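The Letter Books of the Skornau Mission

For most of the last century, the records of the Skornau mission sat in two places that did not speak to each other. The letters home were kept by the sending society in Hundlow. The station diaries, the account books and the school registers stayed on the hill above the river, first in the mission house and later in a cupboard at the district hospital that grew out of it. Anyone writing the history of the place used one set or the other. The printed histories used the Hundlow letters, and so they told the Hundlow story.

That story was simple. A small party went out, built a chapel and a school, lost several of its members to fever, and was called home when the money ran short. The society's own history gives the closing of the station a single paragraph. It says the work was "handed on in good order" and moves to the next chapter.

The diaries do not agree. They describe a station that was split for years before it closed, and a group of local teachers and Bible women who kept the school open without pay after the last foreign staff had gone. They also show that the society knew this was happening and chose not to print it.

What the letters left out

Letters home had a job to do. They were read aloud in chapels, copied into the quarterly paper and used to raise money. A missionary who wrote that the roof had come off and been mended could expect a collection for roofs. One who wrote that two colleagues were no longer speaking could expect a reply asking for a more cheerful account.

Three of those replies survive. All are polite. The bluntest reminds the station head that "friends at home give to the work and not to its difficulties," and suggests that he confine himself to baptisms, attendance and the weather. After that his letters become noticeably shorter. His diary for the same months gets longer.

The quarrel itself was over language. The younger members of the party wanted to teach and preach in the local tongue. The older ones had been trained to use the trade language of the coast, which was understood in the market but was not spoken in anyone's home. The school registers show what the argument meant in practice. In the classes taught in the trade language, children enrolled in September and most had gone by the planting season. In the other classes they stayed.

The station head sided with the older party in public. In his diary he wrote that he thought they were wrong, and that he could not say so without losing the support of the people who paid for the school. He never changed his position. The younger members left one after another, and the quarterly paper reported each departure as a matter of health.

The women on the payroll

The account books are dull reading and more useful than anything else in the cupboard. They list wages by name, month after month, and they make clear how much of the teaching was done by people who are not mentioned in the letters at all.

At its largest the station employed eight local women. They were entered as "helpers," on a rate lower than the gardener's. The registers, which had to be signed by whoever took the class, show these same women in charge of the infants, the sewing room and both reading classes. One of them also kept the dispensary notebook for a stretch of years when the station had no nurse. Her handwriting is the clearest in the collection.

When the station closed, wages stopped in the middle of a quarter. The registers carry on. The same signatures appear at the foot of each page for five more years, on paper that gets cheaper and finally gives way to the backs of old hymn sheets. The payment columns are ruled and left blank.

The society was told. A letter from the women, written for them by a clerk in the town, reached Hundlow and was filed. It asked for slates, chalk and the wages owed for the broken quarter. A note in pencil on the back reads "No fund for this." There is no copy of an answer.

How descendants remember it

In the villages around Skornau, the history was never lost. Families whose grandmothers taught in the school know the names and can say who sat where. They remember the period after the missionaries left as the time the school became theirs. Several were surprised to hear that the printed histories end before it begins.

They are less interested in the quarrel over language than historians are. Most take it as plain that a child should be taught in words she knows. They are more interested in the wages. At a meeting in the hospital chapel two years ago, the account books were laid out on tables and people were invited to look for their own relatives. The meeting ran until after dark. A photocopy of the wages page now hangs in the church porch with the women's names underlined.

Opinion about the mission itself is mixed. Some families remain grateful for the school and the dispensary and say so warmly. Others point out that the land the chapel stands on was given for use and later treated as owned. The deed is in the Hundlow papers. It is written in the trade language, which the family who signed it is said not to have read.

What the society says now

The body that inherited the society's papers has changed its name and moved out of its old building. It still has a mission committee and a small publishing list. In a statement dated 20 September 2019, it accepted that its history of the Skornau station was incomplete and that the women's letter should have been answered. It stopped short of calling the omission deliberate.

It has since opened the Hundlow letters to readers without the old rule that nothing could be quoted without approval. That rule had been in force for 100 years and explains a good deal about why earlier writers were so careful. One of them, working on a life of the station head, had seen the letter from the women and was refused permission to print it. The draft chapter is in the file, with the page crossed through.

No payment has been made toward the missing wages. The families have not asked for one as a group. A few have said they would rather see the money go to the school, which still runs on the same site and has a leaking roof.

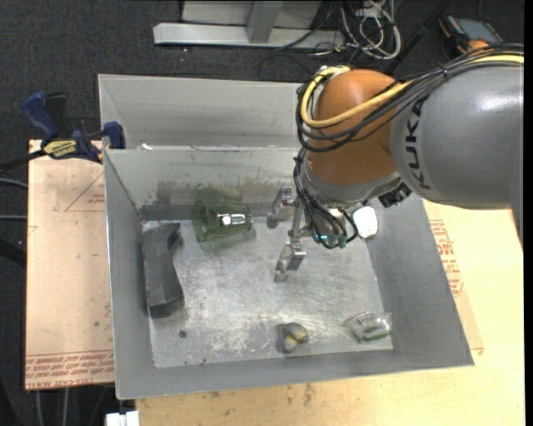 Reading the records for yourself

The station diaries and account books are still at the district hospital. They can be seen by arrangement with the hospital office, and visitors should write well ahead. The registers are fragile and are shown one at a time. The hymn-sheet pages are kept in a separate folder and have been copied, and readers are normally given the copy.

The Hundlow letters are open to anyone with a reader's ticket. The handlist is out of date and still sorts the material by missionary, so the women's letter is found under the name of the man who received it. Ask for the closing papers of the station and look at the last bundle.

A typed transcript of the diaries has been issued in a small edition by the Fostisness Press. It leaves out the weather entries but is otherwise complete, and the place names have been checked against the spellings used locally. The Liem translation of the school registers covers the later years only. It gives the women's names in full, in the order in which they signed.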